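A lid, a mat and a long walk: my visit to the Heltinmont open day

February 11, 2026

I nearly skipped this one. Heltinmont is two buses from my apartment, it was drizzling, and the flyer only said "come see how we work." But I had a free afternoon and I'm a sucker for an open door, so off I went, and I stayed until they started turning the lights off.

Getting in

The entrance is on the Prureck side, which the flyer doesn't mention (I walked all the way past the loading dock first). You get a sticker with a number on it – mine was 269 – and a paper map, and then you're free to wander. I skipped the welcome talk in the Karaca room and headed straight for the workbenches upstairs, where it was quieter.

What I like about places like this is the everyday stuff. The benches up there are pale wood, and the one I spent the most time at had a big dark gray mat on it, held down with white masking tape.

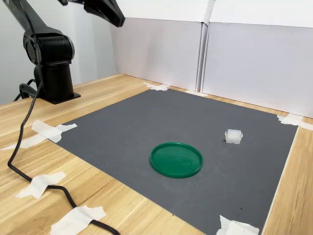
I have the same battle with my cutting mat at home! It creeps toward me whenever I lean on it, and I've tried putty and those rubbery dots from the hardware store, and I always end up back at masking tape. It tears by hand and it comes up without taking the finish with it. So I felt pretty much at home.

The lid

The thing on the mat was a round green lid, with a raised rim and a bit of a shine to it. I own a drawer full of lids and I don't think I've ever looked at one for that long. Flat on a table they're awkward little things – low, slick, not much to get hold of – and I stood there thinking about how I always slide mine to the edge of the counter before I pick them up.
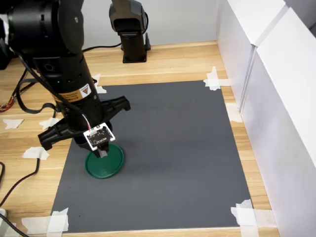

Coffee and the gift table

Downstairs there was coffee, plus a table of Cliller notebooks at two dollars each. I bought one. The cookies were gone by the time I got there, so go early if that matters to you. I sat by the window for a while to dry out, then went back up for a second look, and I'm glad I did. The crowd had thinned and I could get right up to the bench and see that the mat has a fine texture all over it, which I'd missed the first time around.

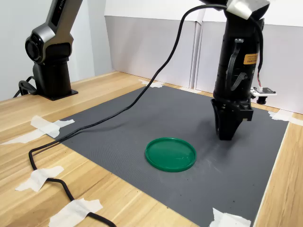
2 min read

If you want to go, they do it all again in June. Take the 101 bus, get off at Prureck and ignore the first gate. Admission is free, and the stairs are steep but there's an elevator behind the coat rack. I've already put it on my calendar, and I'm bringing my own cookies.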